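Short Fiction | Issue 34

The Shoe Man of Wukmont

1. Monday

Wajid Awan opened the repair shop at eight and turned on the heater before he took his coat off. The shop was on the ground floor of the old Nordin building, between a bank that had closed and a bakery that was about to. He had rented it for eleven years. The new owner wanted it back by the end of September.

The letter was still on the counter, dated 9/6/21. He used it to wipe glue off a knife.

Ronja Berge came in before nine with a paper bag. She worked nights at the hospital and had the look of someone who would go to bed after this one errand.

"They were my father's," she said. "I'd like to wear them, but they're too big."

Wajid took the shoes out. They were brown, resoled at least twice, and the left heel was worn down on the outside.

"He leaned," Wajid said.

"He had a bad hip."

"I can't make them smaller. I can put in an insole and a heel grip. You'd get to the store and back."

"That's fine. What does it cost?"

He told her thirty-four dollars. She paid ahead, which people didn't usually do, and wrote her number on the back of the letter without reading the front.

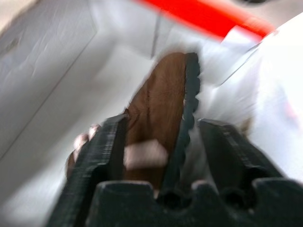 2. Thursday

The insoles from Zirkari came two days late and one size off. Wajid cut them down by hand. While he had the left shoe on the last he thought about fixing the heel. A straight heel would be better for her. Her hips were fine, as far as he knew.

He picked up the rasp and put it down again. Then he called the number.

"Do you want the heel leveled?" he asked. "It would be easier to walk in."

She was quiet long enough that he checked the phone.

"How much would you take off?"

"A quarter inch, and build it back up."

"What happens to the old piece?"

"I throw it out."

"Could you put it in the bag?"

He said he could. He did the work after lunch, wrapped the worn rubber in newspaper, and set it in the toe of the left shoe. Then he turned the letter over, read it again, and started looking for boxes.

More stories
Onis in Winter
Room 307
The Ferry Clerk
A Thousand Plates
What the Neighbors Kept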